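Gray metal bins with sloped sides: what do you use them for, and how do you clean them?
Home > Storage and Organizing > Bins, Boxes and Shelving

costix_fan
Started this thread in March, 23 replies

We have one gray metal bin at our place that collects whatever has no home. It has sloped walls and a flat floor, and small stuff goes in it until someone deals with it.

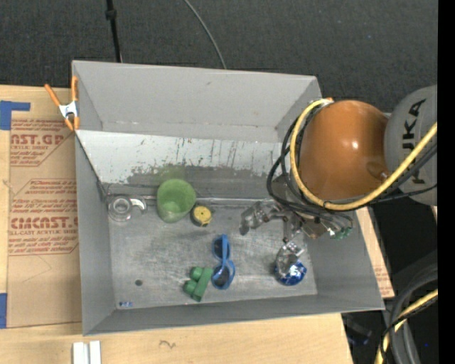
The sunglasses have been in there long enough that I bought another pair. I don't mind the bin as a holding place. My two problems are the back panel, which has dark grime on it with drip marks running down, and the fact that things like cups and toy blocks end up together and get scratched. I've tried dish soap and a sponge on the panel and it took off maybe a third of it. What do people use on bare gray metal that won't leave it dull? And does anyone divide a bin like this, or do you just keep it shallow and sort it once a week?

ChrysoulaB
Drip marks on a vertical panel are usually old residue that ran down and dried. Dish soap won't do much if there's any oil in it. I use a degreaser, the cheap kind in a spray bottle, let it sit ten minutes, then a nylon brush. Rinse, dry with a rag right away. If you leave it to air dry you get new marks on top of the old ones.

Don't use steel wool. It will take the grime off and it will also leave a patch that looks different from everything next to it forever.

row_house_ray
Second the degreaser. I would do it twice lightly before doing it once hard.

As for dividing it, I wouldn't. The whole use of a shallow bin with sloped sides is that you can see everything and reach in from any side. Put dividers in and you have a drawer with no front.

costix_fan
Thanks both. Chrysoula, does it matter that the stains get darker lower down on that panel? There's a band near the bottom edge that the sponge did nothing to.

ChrysoulaB
Lower down is where the liquid collects, so it's thicker there. Do that strip separately. Soak a folded paper towel in the degreaser, press it along the band, leave it half an hour and keep it damp. Then brush. If it still doesn't move it may be in the metal and you should stop there.

pantryshelf
I'm going to disagree with row_house_ray on dividers. We have two bins about that shape from a shop that closed down, and loose things slide together no matter where you put them. Round things especially. I cut down a plastic tray from Huder and set it in one corner for anything that rolls. It isn't fixed to anything, I just lift it out. Took five minutes and my glasses stopped getting hit by things.

row_house_ray
A loose tray in a corner is fine, I was talking about the grid inserts people buy. Those cost more than the bin and half the squares end up with one paper clip in them.

pantryshelf
Then we agree more than I thought.

A_Tekin
Why are sunglasses in with toy blocks at all? I say this as someone with three kids. The blocks go back in the block box. If you let one block live in the odds bin there will be 30 by summer, and then you have a second block box with sunglasses in it.

My rule is that the odds bin only takes things that do not have a place yet. A block has a place. A cup has a place. It takes me less time to walk them to the right room than to sort the bin later.

costix_fan
Fair, but I've got a bad knee and the block box is upstairs. The bin saves me trips. I take one load up in the evening.

A_Tekin
That makes sense. Then I'd have a small basket at the bottom of the stairs for things going up and keep the bin for real odds and ends. We did that in the old apartment and it worked until the basket got too heavy to carry, so get a small one.

dustpan_dan
What's the floor of the bin like? Mine is an old one with a scuffed bottom and I gave up on making it look good. I put in a sheet of the ribbed shelf liner, cut to fit, and that took care of the noise too. Anything dropped into bare metal sounds like a car accident.

costix_fan
Scuffed, light gray, smudges all over. There's a small hole in it as well, near one corner. I've never worked out what it's for.

dustpan_dan
Could be a drain, could be where it was bolted down. If you line it, cut the liner around the hole so you can still rinse the thing out without water sitting under there. I did not do this the first time and pulled up the liner to find a rust ring the size of a saucer.

ChrysoulaB
Agree on leaving the hole open. I'd also say clean it fully before you put any liner in. Liner over grime gets sticky and then you have to scrape it.

erovley_mike
Different opinion: leave the stains. It's a utility bin. I've had one in the garage next to the Erovley shelves for years, it has held paint cans, wet gloves, a leaking bottle of chain oil, and it has never once been clean. It still holds things. The time you spend brushing the back wall you could spend emptying it.

ChrysoulaB
A garage bin, sure. If drinking cups are going in it I'd want it clean.

erovley_mike
I'd want the cups out of it. But yes, if they're going to be in there, clean it.

costix_fan
The cups are plastic picnic type cups that get washed before anyone uses them. Except one clear one, which might be glass, I'd have to pick it up and check. It came with the house.

pantryshelf
If it's glass please take it out. A glass on its side in a metal bin with people tossing things in is going to be broken sooner or later, and clear pieces on a light gray floor are hard to see. I've cut a finger that way on a jar lid seal, different situation but same idea.

costix_fan
Good point, I'll do that tonight.

lidless
Question for the liner people. Does the ribbed kind stay flat where the sloped wall meets the floor? I tried running it up the sides and it kept folding over and coming down on top of everything.

dustpan_dan
Don't run it up the sides. Floor only. Make a paper template first, newspaper is fine, press it into the corners with your thumb and cut on the crease. Then cut the liner a little smaller than the template. A bit of gap around the edge is fine.

lidless
OK. I was trying to do the whole thing from one piece.

row_house_ray
I tried that once too. Wasted a full roll.

A_Tekin
Has anybody priced these bins new? Tzanetos had a galvanized one with sloped sides at 159 and I put it back on the shelf. I can't see paying that for something I'm going to throw keys in.

erovley_mike
Don't buy new. School sales, kitchen closeouts, any place clearing out a back room. I've never paid over 30 for one. Check the seams, push on the walls to see if they flex, and look underneath. Dirt is no reason to pass on it, dirt is why it's cheap.

A_Tekin
I'll look around. I don't need a big one, it's for the hallway.

pantryshelf
For a hallway look for rolled edges. The bare cut ones catch your sleeve every time you walk past.

costix_fan
Update. I did what Chrysoula said. Degreaser on the whole back panel, ten minutes, nylon brush, rinse, dried it right away. Did that twice. The drip marks are mostly gone, you can see where a couple of them were if the light is from the side. The dark band lower down needed the paper towel soak and I did it two evenings in a row. It's lighter but it's still there and I'm going to leave it.

The clear cup is plastic after all. I moved it to the kitchen anyway.

I haven't lined it yet. I put a shallow tray in the back corner for rolls of tape and the like, and so far that has been enough. The block went upstairs.

ChrysoulaB
That's a good result for old stains. If you wipe the panel down once a month with plain soap it shouldn't build up like that again.

dustpan_dan
Line it when the noise gets to you. It will.

A_Tekin
Did you get a basket for the stairs?

costix_fan
Not yet. I'm using a shoebox. It holds about one load and I can carry it with one hand, so I may leave it at that.

lidless
Reporting back on the liner: floor only, newspaper template, stays flat. I cut mine slightly too small on one side and a marker has already rolled into the gap, but I can live with it.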